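Skondik Garment Steamer Review: Four Weeks Without the Ironing Board

Posted 03/05/2025
Filed under: Laundry, Small Appliances

I have owned the same ironing board since college and I hate it. It screeches when you open it, it pinches your fingers when you close it, and it lives behind the bedroom door so it falls over every time somebody comes in too fast. So when my old iron started spitting brown water on my white shirts I thought, okay, maybe this is the moment. Maybe I become a steamer person!

I bought the Skondik handheld with my own money, $134 with the bigger tank and the fabric brush (the plain one is cheaper, but the tank on that one is tiny). I looked at the Purnach too, and my brother-in-law Arne Albers swears by his Wegener, which is a big floor-standing thing on wheels with a pole. I don't have space for a pole. More on the Wegener in a minute, though, because I did borrow it for a weekend.

Setup and first impressions

There's not much to set up. You pull the tank off, fill it at the sink, click it back on and wait for the light to go green. Mine takes a bit longer than the box promises, but I can brush my teeth while it heats so whatever. The cord is nice and long, and it has one of those swivel ends that doesn't kink.

It's heavier than it looks in the store. With a full tank I feel it in my wrist after four shirts or so, and I've taken to filling it only halfway for weekday mornings. The trigger has a lock, thank goodness, so you don't have to squeeze the whole time. The lock button is right where my thumb wants to rest, and I kept turning it off by accident the first week. I still do it sometimes.

The manual is 7 pages of warnings and one page of how to use it. Read the one page.

How it does on different fabrics

Cotton T-shirts: great. A few passes and they hang straight. I don't know why I ever ironed a T-shirt in the first place, but I did, for years.

Linen: so-so. My linen pants come out looking relaxed, which is fine for linen, but if you want a sharp crease down the front you are going to need an iron. The clip-on crease tool is supposed to help and I got one good crease out of it and one very bad one.

Dress shirts: the body is easy, the sleeves are easy, and the collar and cuffs are a pain. I lay those flat on a towel and press the head down on them. It works, just not as fast as I'd like.

Curtains: oh, this is what sold me. I did the living room curtains while they were hanging, standing on a stool with the radio on, and it took me less time than taking them down would have. If you have curtains, stop reading and go get a steamer.

Dark clothes

I wear a lot of black, and black was the reason I gave up on my iron even before the brown water. Press black fabric too hot and you get that shiny patch, and it never goes away. The steamer doesn't do that to mine so far. I spread things out on the bed first and go over them with the lint roller, then put them on a hanger and steam from the inside out, with the brush attachment off. The brush leaves little tracks on darker knits. Go easy near snaps and other metal bits too, they heat up fast and I found that out with my knuckles.
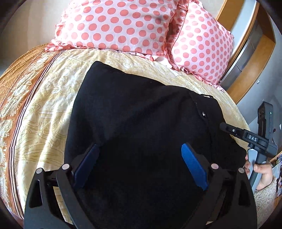 Skondik vs. the Wegener

Arne drove the Wegener over from Oststead in the back of his station wagon, wrapped in a blanket like a patient. It's a beast. The steam is stronger, it goes forever on one tank, and your hand only has to hold the little head, so there's no sore wrist. If I had a laundry room I would be very tempted. But it takes up the same floor space as a kitchen chair, the hose gurgles, and it costs a good $100 more than mine did. He uses his every single day, so for him that's fair. I steam maybe twice a week.

I haven't tried the Purnach at home, only held it in the store. It's lighter, and the trigger felt a little flimsy to me. If anyone has used one for a while please tell me in the comments, I'm curious.

Things that bug me

It drips if you tilt it too far back. Not a lot, but enough to leave spots on silk, so I do my one silk blouse dead last and very upright.

The tank door is fiddly and the rubber plug already looks a bit chewed.

There's no storage bag in the box. At this price I'd like a bag!

Also, our water is hard here, and I've switched to distilled so I don't end up with the same brown mess as before. I'll report back in April on how the inside is holding up.

Would I buy it again?

Yeah, I would. I kept a cheap iron for collars and linen, and the board is still behind the door, but it hasn't fallen on anyone lately and I've opened it once since I got the Skondik. Wait for a sale if you can. Mine went down ten bucks the week after I bought it, and I'm still grumpy about that.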